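Gulis Capture
Recording and alignment software for hand-held gripper tools

Gulis Capture turns recordings made with a hand-held gripper into trajectories that a robot arm can replay or a policy can train on. It reads the wrist camera stream, estimates the tool's path through the room and writes both to one session file.

Version 5 replaces the old tracker. The new one keeps its position when the tool is tilted hard or swung upward, so operators no longer have to hold it level between grasps. Ceiling lights, railings and wall slats all serve as landmarks. People and vehicles are masked before the map is built.
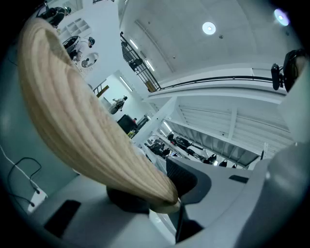 The finger mask is set once per tool. Draw it in the setup window, save it under the tool name, and the tracker ignores those pixels from then on — a changed finger needs a new mask. Masks made in version 4 load without conversion.

Specifications
Map size: up to 1024 keyframes per session
Pose output: 100 Hz, interpolated
Export: Nomura planner format, CSV
Runs on: Linux, 64-bit
Part number: 861

What is included
One workstation license, the mask editor, the command-line exporter and a year of updates. The Diretora session browser is sold separately.

Known limits
Blank white walls at close range still cause dropouts. The log marks them, and the exporter splits the session there.

Sold and supported by Lustgate. For license questions write to Štěpánka Kováčik; for integration, Tadeo Medina.

Page updated 5 March 2020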